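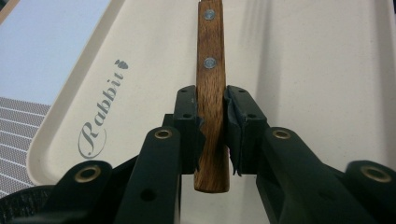
Home | Current Issue | Archive | Submit | Contact

4.2 Why people keep bad knives

We asked 293 households which kitchen knife they used most, and then, at a separate visit, which one they considered their best. The two answers matched less often than the knife trade would like. Respondents praised the good knife warmly and left it in its block. They cut their onions with the other one.

Figure 2. Wooden knife handle with two metal rivets.

Attachment ran with age of the knife, and sharpness had little to do with it. Tehrani calls this "loyalty by drawer position" – the knife nearest the hand wins, and its owner supplies a story later. Inheritance was the favorite story, followed by a vague belief that newer steel is somehow rude to tomatoes. In 8 households the preferred knife had no working edge at all, and was defended with real heat.

Sharpening was widely approved of and seldom done. Several respondents showed us a whetstone still in its wrapper. We return to the whetstones in Section 5.

Related articles
Nazari: Spoons, Ownership and the Shared Kitchen
Lireck: What the Junk Drawer Holds
Stoder and Pida: Chipped Mugs in Office Life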